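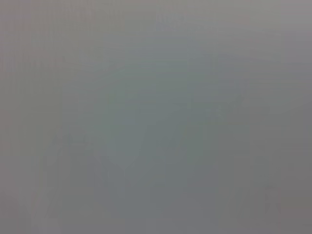 Which episodes go into the training set for Saturday?

The 651 episodes in the Canora folder, with a 90/10 split. Leave the older folder out of it.

Rima, I put the split file next to the folder. Whoever starts the run should use batch size 2 – the club machine runs out of memory on anything bigger. I'd like to start it by 8 p.m. so the arm is free in the morning for the practice round.

We can still get to 1,000 before the end of August if both groups record on club nights. Please put your initials in the log when you finish a session.

Ruan Buthelezi

On Thu, Rima Haddadin wrote:
> Can someone settle which episodes we are using? My group has been
> working from the Sesanard folder and the other group from Canora.
> The task names don't match between them either.
>
> Also, the spare wrist cable is in the drawer by the printer.
>
> Rima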